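The Winter Ferry

By the author of "Letters to Guleo"
22 Dec 2025

My grandmother's house in Pasness was sold in the winter, and I was the one who had to go and empty it. My brother had small children and my mother had a bad hip. I had only a job where they did not notice if I was away.

The ferry from Pirnmont goes once a day in the cold months. It is an old boat with place for 80 passengers, but that morning we were so few that the man who checked the tickets remembered our faces and did not look at the paper. I sat near the heater. Across from me a woman was peeling an orange very slowly, in one long piece, and when she finished she put the peel back together in her palm, so it looked like a whole orange again. Then she offered me half of the fruit.

"You are going for the house," she said.

I asked how she knew. She said that in February people came to Pasness for a house or for a funeral, and I was not dressed for a funeral.

She had lived all her life on the street behind the church. She knew my grandmother, of course. She told me that my grandmother once refused to sell 2 hens to the priest, and that the quarrel lasted until the priest was moved to another town. I had never heard this story. In our family my grandmother was a quiet person who made soup.

The key was under the blue pot, as my mother had promised. Inside, it smelled of apples and cold stone. I had brought with me a roll of bags and a notebook in which I planned to write everything down: what to keep, what to give, what to throw. I wrote "kitchen" at the top of the first page and then I stood for a long time with the pen.

In the cupboard there was a tin from the Salehi bakery, which closed before I was born. I thought it would have buttons in it. All such tins have buttons. But it was full of ferry tickets, tied with thread in small bundles. Pirnmont to Pasness, Pasness to Pirnmont. I sat on the floor and opened one bundle, then another, and in the end I counted all of them, although it took me the rest of the daylight. There were 170.

My grandmother did not like the sea. This was a thing everybody knew about her. When we were children she never came to visit us, not for birthdays, not when my brother broke his arm. We always had to go to her. "She gets sick on the boat," my mother used to say, and we accepted it, as children accept that some people do not eat fish.

I called my mother that evening from the window, where the telephone had a little signal. I asked her if Grandmother had any friend in Pirnmont.

My mother was silent. Then she asked me if I had eaten.

I slept in my coat, on top of the bed. In the night the wind was moving something on the roof, and I thought about a woman who goes to the harbor in the morning, again and again, and comes back before the soup must be on the table.

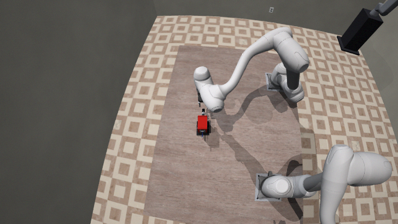
Two white arms over a wooden surface, with patterned tiles on the floor.

In the morning I put the tin in my own bag and did not write it in the notebook. The rest went faster. The plates I gave to the neighbor, the blankets to the church. The buyers had offered 700 extra if the furniture stayed, so it stayed.

The woman with the orange was at the harbor when I came, but she was not traveling. She had brought a jar of something dark, plums maybe, and she pushed it into my hand.

"Did you find everything?" she asked.

I said that I found the tickets.

She looked at the water for a while. The boat was already turning around the end of the pier, and we could hear its engine.

"She always sat on the left side," she said. "From there you see first who is waiting."

I wanted to ask who it was, and if he or she was still living, and in which street. But the rope was thrown and the man was calling for the passengers. I got on the boat and went to the left side, and I wiped the window with my sleeve. It took almost the whole crossing before Pirnmont came out of the fog. Some people were standing on the pier, and I looked at each of them until we were close.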